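The Drolano student robotics project is looking for operators and annotators for the coming term. We start in August and run through the end of the semester. You don't need a robotics background. You do need to show up for your sessions and write down what you did.

## What the project is

We are teaching a small arm to help take apart old office computers. The long-term goal is a bench where the arm handles the dull, repeated steps and a student handles the rest. At the moment students drive the arm by hand through each step, and those recordings are used to train it. Last year's group worked only on loose parts clamped to a board. This year we work on whole machines with the cables still in them, and the arm gets in trouble with cables more than with anything else.

Memory slots, processor sockets and expansion slots are the main targets. Each session covers one machine and one short task sheet.
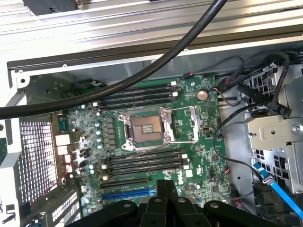

*Wrist view over a Dell desktop board, gripper closed beside the blue expansion slot.*

## Open spots

**Operators (13 spots).** You drive the arm with a hand controller and follow the task sheet. Sessions last 2 hours, including setup and cleanup. Expect one session a week. The first 3 sessions are training and are done in pairs.

**Annotators (2 spots).** You go through the wrist video after each session, mark where each step starts and ends, and flag anything that went wrong. This can be done from home once you've been trained. Good spelling helps, as the labels are searched by text.

**Hardware helper (1 spot).** You sort donated computers, remove drives before anything reaches the bench, and keep the screw trays in order. You should already know how to open a desktop case and handle a board safely.

## Who can apply

- Students in any department, first year and up
- High school seniors in the Bavell bridge program, with a signed form from the school
- Former members of the Niltik club, even if you have graduated

Left-handed operators are very welcome. Nearly all of our recordings so far come from right-handed people.

## Things to know first

The work is slow. Picking up a single connector can take several tries, and failed tries get saved along with the good ones. Wear closed shoes and tie back long hair. Machines are unplugged and checked before a session, and operators don't reach into a case while the arm is powered.

Operators and annotators can take the work for course credit or as paid hours, but not both in the same term. The hardware helper is paid hours only. Ksawery Gajewski handles the credit forms, so ask him before you register if you already carry a full load.

## How to apply

Send a short note to Tülin Öztürkmen at the Czarnecka Lab front desk. Include your name, your year, the spot you want and the hours you're free. Skip the résumé unless you're applying for hardware helper.

Tin-yau Ko will run a tryout for operators, 14 minutes per person at the bench. Annotators get a short clip to label instead. Spots are filled as people pass, and the list closes when they're gone.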